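Mar 16, 2021

**1/** Short thread on the Julholm league's proposal to settle an unfinished season on points per game. Member clubs have the draft resolution. I have read all of it, including the annex, and the annex is where the problems are.

**2/** Where things stand. The top division stopped in February with 33 matches unplayed. Clubs have not played the same number of games. The widest gap is 3: Slanina have played three fewer than Noduvar, mostly through waterlogged pitches before the shutdown.

**3/** The basic method is simple. Points won, divided by games played, carried to two decimal places. Ties are split on goal difference per game, then goals scored per game. If clubs are still level, the board decides. The draft does not say on what grounds.

**4/** First problem: two decimal places. Take a club with 35 points from 21 games and another with 40 from 24. Both come out at 1.67 if you round. Unrounded, both are 1.6666 recurring, so there it makes no difference. Now try 38 from 23 and 33 from 20. Both show as 1.65. One is 1.6522 and the other is 1.6500.

**5/** Under the draft, that second pair is a tie and goes to goal difference. Under plain division it isn't a tie at all. A relegation place could turn on that. The fix is one line: "calculated without rounding."

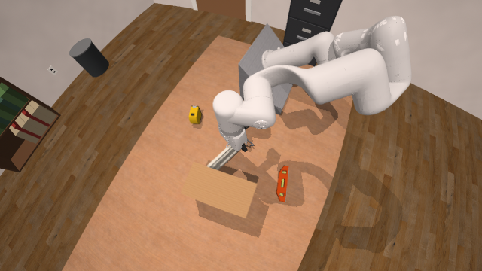
**6/** Second problem: home and away balance. Slanina have more home games left than away games, and the draft gives them no credit for it. A weighted version works out home points per home game and away points per away game, then applies each to a full schedule. Think of a table that starts narrow at one end and gets wider toward the other, like the wooden one in the picture. The unweighted method treats it as a plain rectangle, and the error grows with the number of games missing.

**7/** I ran both versions on the current standings. The top of the table doesn't move. Second from bottom and third from bottom swap places. Platine go down under the unweighted method and stay up under the weighted one. Anyone voting should know that before they vote.

**8/** I have no view on whether Platine deserve to stay up. They have been poor away from home and the weighted figure already reflects that. My point is that the draft picks one method over the other and gives no reason for the choice.

**9/** Third problem: the voting threshold. Section 4 of the annex says the resolution passes with 50 percent of votes cast. Read it again. It says "50 percent," with no "more than." As written, a tied vote carries the motion.

**10/** The league's existing rules ask for a two-thirds majority to change the competition format mid-season. The draft gets past this by calling itself an "administrative determination." Deciding who is champion and who is relegated changes the format by any normal reading.

**11/** Sobia Ghauri made this argument at the clubs' online briefing and was told that legal advice had been taken. She asked to see it. It has not been sent out. If the advice supports the draft, releasing it costs the league nothing.

**12/** Abstentions are the other gap. "Votes cast" normally leaves them out. The annex counts an unreturned ballot as an abstention, so a club that misses the deadline lowers the number of votes needed. There is no minimum turnout.

**13/** Season tickets. Noduvar sold 829 this year, and the draft leaves refunds to each club. That is probably right in law. It also means the clubs with the most home games left to play have the largest bill, and they get nothing back from the sporting formula either. See post 6.

**14/** Maritza Carhuamaca has sent in an amendment. It removes the rounding, uses the weighted method, and restores the two-thirds threshold. It runs to less than a page. It doesn't deal with turnout, which I would add.

**15/** A question from the replies: why not void the season? Voiding also needs two thirds under the same rule, and it would cancel suspensions already served along with everything else. The draft's authors rejected it in one sentence. I think they were right, but one sentence is thin.

**16/** Another one: does the cup count? No. Cup games are under separate rules and the semifinals stay on the calendar with no date.

**17/** Amendments close before the draft is put to a vote, so clubs that want changes need to get them in writing with a seconder named. Carhuamaca's still needs a seconder as of this morning.

**18/** Correction to post 2: one of Slanina's three was called off for a floodlight failure, and the other two were the pitch. The games-played figures are unchanged.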